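2 March 2020

**To:** Henryk Krawczyk, Wysocka Small Grants
**From:** Fenna Peeters, Gandow Neighbourhood House
**Re:** Keys, tags and cupboards – second progress report

Dear Henryk,

Thank you for your patience with this one, and for the very kind note you sent after the first report. I read it out over morning tea and it was well received, particularly the bit about your own kitchen drawer. I promised you a fuller account this time, so I hope you have a cuppa handy.

## Where we were in September

When I last wrote we had the three buildings (the main house, the Transide hall and the Zarton Street sheds) and one biscuit tin per building, each holding whatever keys had been handed back over the years. A fair few had no tag. Others had a tag with writing so faded it might have said "kiln" or "kitchen", and you can imagine how the pottery group felt about that. We had just taken delivery of the two wall cabinets your grant paid for, and they were leaning against the photocopier with the cardboard still on their corners.

Our plan had four parts: try every key in every lock, retire whatever opened nothing, tag what was left in a way that made sense to somebody who'd never been in the building before, and write it all down in a proper register. I'm pleased to say the first two are finished, the third is well under way, and the fourth is further along than I thought it would be, though still untidier than I'd like.

## Trying the keys

We tried 137 keys altogether. I had expected to do this over a couple of afternoons and it took most of the spring, partly because the Transide hall has two doors which only open when you lift them, and a key that doesn't turn may be the wrong key or may just need somebody with stronger shoulders. We ended up doing all the doubtful ones twice. Of the full lot, 100 turned out to belong to a lock we still have, and the remainder went into a labelled tub in the office in case somebody turns up with a long-forgotten padlock. I'll take the tub to the scrap metal place at the end of the year if it hasn't been needed.

There were some lovely finds along the way. The tall cupboard behind the stage at Transide has been "the locked one" for as long as I've been here, and we got it open! It held the good tablecloths, a box of hymn books and a slide projector, all in decent nick apart from the box. The tablecloths have been washed and were out for the seniors' lunch, where people made a great fuss of them.

Less happily, we found we had no working key for the gas meter box at Zarton Street. The locksmith came and cut us two, and you'll see that in the costs below.

## Rings, tags and bits of chain

The part everybody has enjoyed is the sorting of the fittings. Once keys come off their old rings you are left with an extraordinary amount of hardware – split rings in several sizes, short lengths of chain, bright plastic tags in every colour, and shapes whose original purpose I couldn't tell you. We could have thrown it all out and ordered a bag of matching ones, but good split rings are good split rings, and it seemed a shame when the stretched ones are easy enough to pick out by eye.

We settled on keeping anything that closes flat and still has some spring in it. Rings get threaded together by size so they don't wander, and the coloured pieces are kept with them, as the colours are going to matter later on.

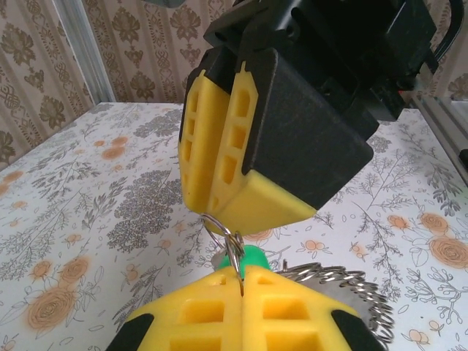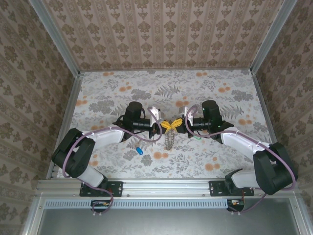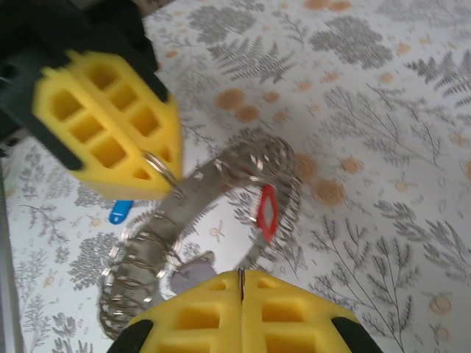
Split rings threaded along the rim of the metal disc:

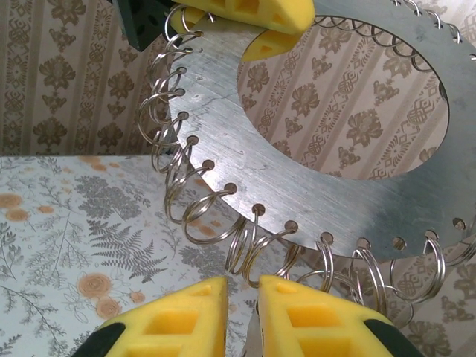
Storing the spare rings threaded like that was a big improvement on the biscuit tin, where they used to link themselves into one long tangle the moment your back was turned. When you want one you work it round until it comes free, and the others stay where they are. It does take a fingernail, or one of those little staple lifters, which I've tied to the cabinet with string after losing two of them.

## The colour scheme, revised

In the original application we said every key would have a numbered tag. I'd like to ask you to be relaxed about a change here. We tried numbers on the main house keys for a fortnight and people simply didn't look them up. They took the key that looked right, and then the next one, and then came to find me.

So we've moved to colours first and numbers second. Red is for outside doors. Blue is for rooms the public can hire. Green is for cupboards and storage, and yellow is for anything you need to speak to the office about before you open it – the switchboard, the roof hatch, that sort of thing. The number is still written on each tag and still matches the register, so nothing has been lost, but a person arriving at six in the evening to set up for yoga can be told "take the blue one on the top row" and be on her way.

There is one wrinkle, which is that two of our regular hirers don't see red and green easily. One of them kindly sat down with me and we agreed that shape should do some of the work as well, so outside doors will always have a tag with corners and cupboards will always have a round one. He can now sort the whole top row with his eyes closed and did so, rather proudly, in front of the playgroup. I wish I'd asked him at the start.

## The register

The register lives in a hardback book beside the main cabinet, with a copy typed up on the office computer on the last working day of each month. I know your guidelines prefer a spreadsheet only, and we do have one, but a book on a shelf gets filled in and a spreadsheet in a locked office doesn't. Each line has the tag colour and number, what it opens, how many copies exist and who is holding any that aren't on the hook.

That last column has been the delicate one. People grow attached to a key. We wrote a friendly letter to everybody we thought might still have one at home, saying there'd be no questions asked and a slice of something if they popped it back, and 15 keys came in through the door or the letterbox as a result. One arrived from interstate in a padded envelope with a very nice card. These are all included in the total I gave you earlier.

We haven't heard from everyone, and for the Zarton Street sheds I think we will need to change two of the locks so we can be sure. I've put that down under what comes next.

## The cabinets

Both are now up. The main house cabinet is in the passage outside the office, at a height that suits someone seated as well as someone standing, which took a bit of negotiating with the noticeboard. The Transide one is inside the kitchen door, to the left of the urn. We had hoped to put it in the foyer, but the wall there is older than it looks and the first screw brought down a saucer-sized piece of plaster. It has been patched and needs a coat of paint.

The hooks that came with the cabinets are a little short for a ring with both a key and a tag on it, and things were dropping off whenever the door was shut with any enthusiasm. We've swapped the top two rows for longer cup hooks from the hardware shop and will do the rest as we go.

## Costs so far

- Wall cabinets, two: as quoted, paid in full
- Locksmith, meter box keys and a repair to the Transide side door: paid
- Replacement tags in the colours we were short of: paid
- Cup hooks, screws, patching compound: paid, receipts attached
- New locks for Zarton Street: not yet spent
- Printing of the hirers' key card: not yet spent

We're a touch under where we expected to be at this stage, mainly through reusing the old rings and chain instead of buying them. With your agreement I'd like to put the difference towards the Zarton Street locks, which were costed before anybody had looked at the state of the doors.

## Things that haven't gone well

I'd be leaving something out if I didn't mention the stickers. We bought a sheet of printed number stickers for the tags and they looked very smart for a week, then came off in people's pockets. All of them have been redone in paint pen. I also underestimated how long the tagging would take once I was back to normal hours after the holidays, and we have seven keys at the main house that are tried and known but still hanging with a bit of masking tape on them.

The return times are a sore point too. Hirers are signing keys out quite happily and then forgetting to sign them back in, so the book says a key is missing while it hangs there in plain sight. We're trying a pencil on a longer string, and a line on the hirers' card.

## What comes next

Between now and the final report we plan to finish tagging at the main house, change the two locks at Zarton Street and get a small third cabinet up there (donated, so no cost to the grant), print the hirers' card, and paint that patch at Transide. I'd also like to run a short evening for the group leaders so everyone hears about the colours and shapes at the same time, from a person, with supper.

Could you let me know whether you're comfortable with the change to the tagging, and with moving the underspend to the locks? An email is plenty. If you happen to be out our way you would be very welcome to come and see the cabinets for yourself, and I can show you the stage cupboard and its tablecloths while you're here.

With warm thanks again to you and everyone at Wysocka,

Fenna Peeters
Gandow Neighbourhood House

Attached: receipts, register pages for the main house and Transide, draft of the hirers' key card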